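Re: [cullosdale-residents] Weekly cleaning contract for the stairwells

On Thursday, November 21, 2024, Tarmo Jaunzems wrote:
> Bruvmont has offered to do both stairwells and the lobby every
> week for 50 a household per quarter. They say tile floors last
> twice as long when professionally maintained. I think we should
> sign before the end of November, while the price holds.

Tarmo, twice as long as what? I've asked Bruvmont for the source of that claim 2 times and got the same brochure back.
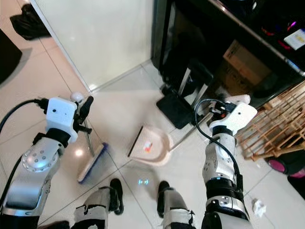

The floor in our lobby was laid before I moved in and it looks fine to me. What it gets is grit off people's shoes, and grit needs a broom. If somebody can show me a tile that wore out from being swept by amateurs, I'll read whatever they send.

I'm also wary of the deadline. Ferreira gave us a "price holds until Friday" on the gutters, and the same price was on offer four months later.
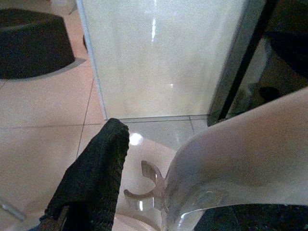 Then there's the small print. Page two lets them raise the rate after the first quarter, and the cancellation fee is 2000 — more than we spent on the front door. Did anyone else read that far?

I'd vote no for now. Get a second quote, ask both firms what "maintained" covers, and put it on the agenda for the next meeting.

Wastudia, flat 4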